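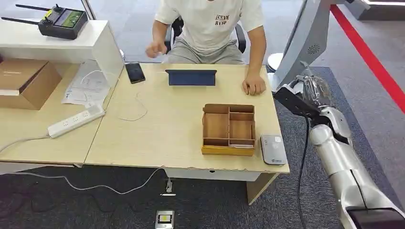

Según Henrike Ruppert, el cuello de botella en el aprendizaje por imitación ya no está en la arquitectura del modelo, sino en la regularidad con que se graban las demostraciones: dos operadores que resuelven la misma tarea con ritmos distintos introducen una varianza que la red acaba reproduciendo. Ruppert hizo la observación durante la presentación interna del conjunto Lukura, cuya primera versión quedó cerrada el 26/10/2024 con 2.158 episodios de manipulación sobre mesa.

El proyecto lo desarrolla Trallel en su centro de Vetitz. La tarea de referencia consiste en acercar una mano articulada de varios dedos a una caja organizadora con compartimentos, colocar o retirar piezas pequeñas y volver a una postura de reposo. Cada episodio incluye vídeo desde la cabeza del robot, posiciones articulares del brazo y de la mano, consignas enviadas y una etiqueta textual con el objetivo. Las señales se remuestrean a 20 Hz y se alinean por marca de tiempo antes de almacenarse.

Los puestos de grabación no se despejan entre sesiones. El protocolo admite cables, papeles y dispositivos electrónicos sobre las mesas, así como personas sentadas al otro lado, con el fin de que la política aprendida no dependa de un fondo uniforme. La posición de la caja organizadora se modifica entre bloques, y la orientación inicial de la muñeca se sortea dentro de un margen fijado por software.

Sebastián Quiroga, responsable del procesado, indicó que se descartaron 39 episodios por desfase entre el vídeo y la telemetría. Otros se conservaron pese a terminar sin éxito y llevan una etiqueta propia. El equipo los emplea para entrenar un clasificador auxiliar que estima en qué instante deja de ser recuperable un agarre.

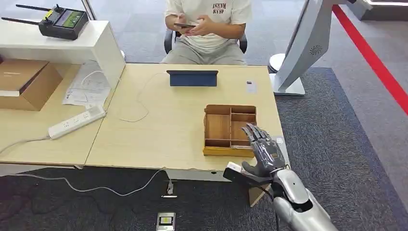

La aproximación a la caja es la fase con mayor peso en el conjunto. Se segmenta aparte del contacto y se anota a mano, con un instante de inicio y otro de fin. En las pruebas preliminares, un modelo entrenado únicamente con la fase de contacto tendía a cerrar los dedos antes de tiempo cuando el borde de un compartimento ocultaba la pieza. Al incorporar la aproximación completa, la tasa de colocación correcta llegó a aproximadamente el 82 % en la configuración de mesa conocida. No se han facilitado resultados para configuraciones nuevas.

La revisión de las anotaciones corre a cargo de Zineb Mahrous y Dörte Harms, que trabajan por separado sobre una misma muestra y comparan después los límites de segmento. Las discrepancias superiores a la tolerancia se devuelven al anotador original. El formato de salida es compatible con Orozco, la herramienta de visualización que Trallel utiliza en sus demás proyectos de manipulación.

La segunda versión de Lukura añadirá datos de fuerza en las yemas de los dedos y tareas con dos objetos por episodio. El calendario de grabación está pendiente de la calibración de los nuevos sensores.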